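Rig Technician, Part Time (Tuesdays plus one other day)

Fleltia is hiring someone to look after the wearable hand rigs we use to record cloth handling for the Palley folding cell. We have 11 of them. The supplier's brochure says they need no routine care. Our repair log has 588 entries, so please read the rest of this with that in mind.

The work is cables, straps, marker cubes and connectors. You would check each rig before a session, reseat what has worked loose, redo the calibration and sign it off. You would also write down what failed and when – in plain words, please, as "glitchy" helps no one. Sessions run on an ordinary conference table with a striped cloth, a small touchscreen and a good deal of black cable.

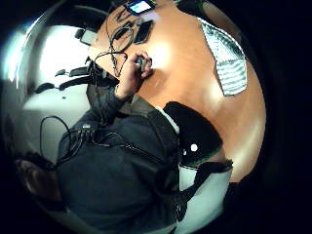
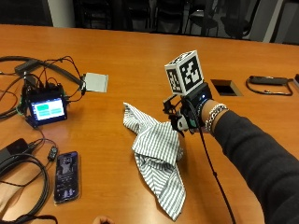
You do not need a robotics degree. We have had mixed luck with those. We do want steady hands, decent soldering, and the habit of testing a cable before blaming the software. Experience with the Zavlow logger is welcome, though we doubt many people have it.

If you believe a calibration is good because the screen says so, this may not suit you.

Hours are 8 a.m. to 2 p.m., starting in February. Pay is hourly and will be given at first contact. Send one page on something you repaired that stayed repaired to Girish Pandey, Rig Maintenance. No cover letters.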